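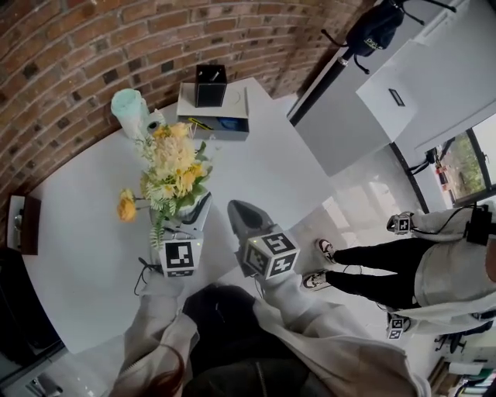 Handheld gripper pair, left one losing tracking on wrist turns

dunbar_bench
Posts: 33
We run two pairs of handheld grippers with marker cubes on top, head camera on the operator, everything recorded at a white table. Since May the left gripper on pair A has been dropping its pose whenever the operator rolls the wrist past a certain point. The right one is fine. Same cube size, same print, same firmware.

What I've done so far: recalibrated the head camera, reprinted the left cube, swapped the cable. The dropouts moved a little after the cable swap but didn't go away. Typical task is pushing or lifting a small pot of artificial flowers, so the left hand ends up low and close to the leaves.

Any ideas before I strip the thing down?

keir_mciver
Check the cube mount before you touch anything else. On ours the two screws under the cube back out after a few weeks. The cube still feels solid if you wiggle it with a finger, but it shifts when the jaw closes. Take the cube off, clean the threads, low strength threadlocker, leave it overnight.

Also, which way does the cable come off the left one?

dunbar_bench
Straight down and over the edge of the table. It's a thin black one. No strain relief other than what the connector gives it.

keir_mciver
Then it's pulling on the connector every time the operator reaches across. I'd clip it to the forearm with some slack and see what changes.

Galtilgate
I don't think it's mechanical. If the cube was shifting you'd get a bad pose, you wouldn't lose the pose. Losing it means the camera can't read a face. Left hand low, up against a plant, leaves in front of the markers. Move the pot to the middle of the table and repeat the same wrist roll with nothing near it. Takes five minutes.

keir_mciver
He said it follows the wrist roll, not the plant.

Galtilgate
He said both. Read the first post again.

m_tennant
Morag Tennant here, I look after the cells at Bruvura. We had nearly this fault and both of you would have been half right. Do it in this order:

1. Put the gripper in a vise with soft jaws, cube facing the camera, nothing else on the table. Record for 60 seconds without moving it. If the pose jitters or drops, look at lighting and print quality.
2. Same again, opening and closing the jaw. A jump here is the mount.
3. Take it out of the vise and turn it slowly through 360 degrees by hand. Note the angle where it goes. If it always goes at the same angle, one face of the cube is bad or is catching glare.
4. Only then put the pot back.

If you have a window near the table, do step 3 with the blind open and again with it closed. Glossy cubes are terrible for this. We print on matte stock now and wipe them with a dry cloth at the start of each shift. No alcohol, it lifts the black.

dunbar_bench
There's a window on the right hand side and the reprint was on glossy. Will try.

duvano_tom
Can I add that people should stop resting the tips on the table between takes? The points wear unevenly and then the jaw closes at an angle. Ours were visibly rounded on one side.

m_tennant
Resting them is fine. We tell operators to do it, otherwise their arms get tired and the takes get worse. Tips are cheap.

duvano_tom
Cheap if you have spares. We waited weeks for ours.

dunbar_bench
Results. Step 1 clean. Step 2, a small jump on jaw close, so Keir's screws were loose too, one of them by a full turn. Step 3, drops at the same angle every time with the blind open, and no drops with it closed. Matte cube is printed and on, mount is threadlocked, cable clipped to the sleeve.

Ran the flower pot task after lunch with the blind open. 2 dropouts, both with the hand right in the leaves.

Galtilgate
So those 2 are the plant.

dunbar_bench
Those 2 are the plant, yes. I can live with them.

keir_mciver
Put a paint line across the screw heads so you can see if they start backing out again. And do the same on pair B while you have the threadlocker out.

dunbar_bench
Pair B is on the bench tomorrow morning.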